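Clernow Packing Room, Automation Working Group
Minutes, 31 March 2025
Present: S. Geraghty (chair), E. Koutsoukos, C. Politis, F. Chrysikopoulos
Apologies: A. Moschos

1. Bench cell
Two arms on a common rail. Manual sorting of small leather goods continues at Vinby. Target remains 500 items per shift. 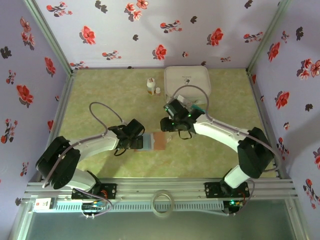

Politis asked whether sorters moved to cell monitoring would keep their current classification. Geraghty to confirm in writing.

2. Card holders
Open holders to be gripped from the sides. Koutsoukos reported 131 items referred to hand finishing in the trial period. Rework labour to be costed separately.

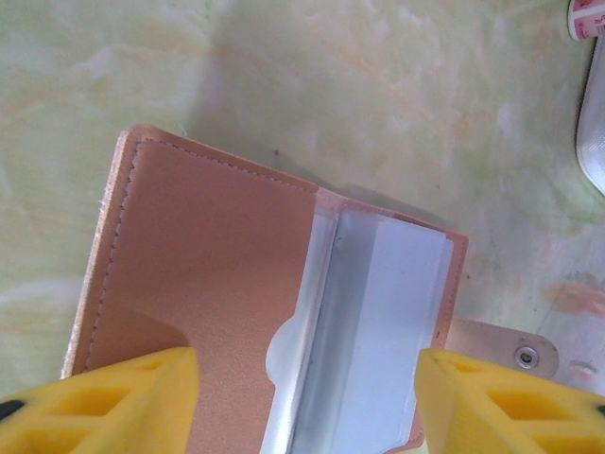
3. Rosters and training
Five sorters to complete the Tesum operator module by September. Paid hours, no change to breaks. Chrysikopoulos to organise cover.

4. Wrist camera
Glare on the glossy bench surface noted. Matte covering to be priced.

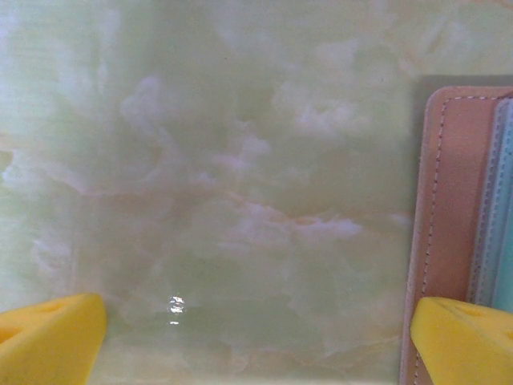 Item 4: wrist camera view, leather item at right, glint on bench surface.

Meeting closed.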